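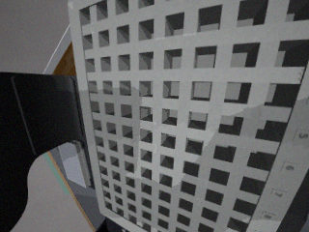

Wrist cam or fixed cam for rack work in sim? Comparing two grippers

Forum: Simulation and Controls
Thread started by f_stefanou, 16 Mar 2019

f_stefanou
I'm comparing two parallel grippers in simulation before we order one. Candidate A is the Konberg with the wide black fingers and the narrow gray pads. Candidate B is the Stundley, which has slimmer fingers and a shorter stroke. The job is gripping a tube rack by its border and moving it between stations. The render at the top is candidate A next to the rack.

My question is about the camera. From this close I get a good look at the finger beside the border and at the grid openings, but the finger takes up most of the left side. Would you keep the camera here or put it on a fixed post?

Settings so far: physics at 1125 Hz, contact stiffness at the default, no noise on the images.

hbaxter
Keep it close. With a fixed post you'll lose the border behind the finger on half your approaches. We had that with the Trellombridge arm and ended up moving the post every time the station layout changed.

One thing I would check is the lighting. You have a band of shade running across the grid and the crossbars below it come out darker. If your edge detector was tuned on the bright part it may drop the lower rows.

ghislain_c
I disagree with Hamish. A close camera is fine for the last bit of the approach. For finding the rack in the first place it's poor. The openings near the top right are large and the ones along the left border are tiny, and a pose fit on that much perspective will be sensitive to your lens model. Put a camera overhead, get the rack pose from there, then use the close one only to check the pads.

hbaxter
That's two cameras and two calibrations. She asked which one to keep.

ghislain_c
She asked about the camera, and my answer is that one isn't enough. Calibration takes us an hour.

catarina.c
Which controller are you running? It matters more than the camera in my experience. On our Hwang controller the gripper command went through a slow loop and the fingers closed late whatever the vision said. We blamed the camera for two weeks.

f_stefanou
Plain position control on the fingers for now, with a force limit. I haven't modeled the controller delay at all. I'll add it.

Hamish, I ran the edge detector again after your post. It does lose crossbars in the shaded part with candidate A. I haven't tried it with B yet.

arben_d
Can you use the numbers on the rim? I can read the 5 and the 6 on the side strip. The one after that looks like a 7. If they're readable in sim you could tell which way the rack is turned without fitting the whole grid.

f_stefanou
I thought about that. They're embossed in nearly the same gray as the strip, so contrast is low. Here they are also rotated and the last one is partly out of view. I got the 5 to read reliably and the others came and went.

catarina.c
Real ones will be worse. Ours are molded in the same plastic and under the lab lights they disappear completely. I would not build on them.

arben_d
Fair enough. It was only for the orientation check. A colored sticker on one corner would do the same thing.

ghislain_c
A sticker gets washed off. Use the overhead camera.

hbaxter
Back to the grippers. Fotini, what are you scoring them on? If it's just whether the rack comes up, both will pass in sim and you won't learn anything. I would log the slip at the pads and the tilt of the rack during the lift. Wide fingers are good against tilt but they need room beside the border. Check that the finger clears whatever else is on the table on the closed side and on the open side.

f_stefanou
Slip and tilt are both logged. Plan is 4000 trials per gripper with the rack position and angle varied, same seed for both. I did a short run of 138 with A to check the logging and found the tilt sign was flipped, so those numbers are no use. Clearance isn't scored yet. I'll add it as a separate column.

catarina.c
Vary the friction too. Default friction makes every pad look good.

f_stefanou
Will do. I'm keeping the close camera for the pad check and adding an overhead one for the pose. Hamish, I know. If the overhead one doesn't improve the approach error I'll take it out again. B goes in next, once the controller delay is in.

hbaxter
Post the approach error for both setups when you have it. I still think one camera will do.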